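Valtex Adds Cream Dinner Plate to Rerkdale Tableware Line

RERKDALE, June. Valtex today announced a round plate with a raised rim for the Rerkdale line, supplied to cafeterias, hotels and rental kitchens.

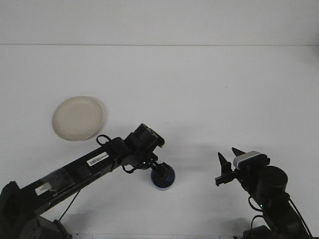
Product details

The plate is offered in one color, a cream with a slight beige tint, chosen to match the bowls and saucers already in the line. The rim is raised to hold sauces during table service and to give staff a grip when clearing. Stacked plates nest on the foot ring, and a full stack of 23 fits a standard Bitier dish cart without an adapter.

Glaze and body are the same as those used for the existing Rerkdale side plate. The plate is rated for commercial dishwashers and for microwave reheating. It is not rated for broiler use.

Packing and ordering

Plates ship in cartons of 13 with paper dividers. The minimum first order is two cartons; repeat orders may be placed by the single carton. Mixed pallets with other Rerkdale items are accepted. Orders received before noon are released from the Pattinasarany warehouse within five working days.

Replacement pieces will be held in stock for the life of the line. Customers with a current Rerkdale contract may add the plate under existing terms, and no new account form is required.

About Valtex

Valtex supplies tableware and serving equipment to food service operators. Price lists, carton dimensions and care sheets are available from the Valtex sales desk on request.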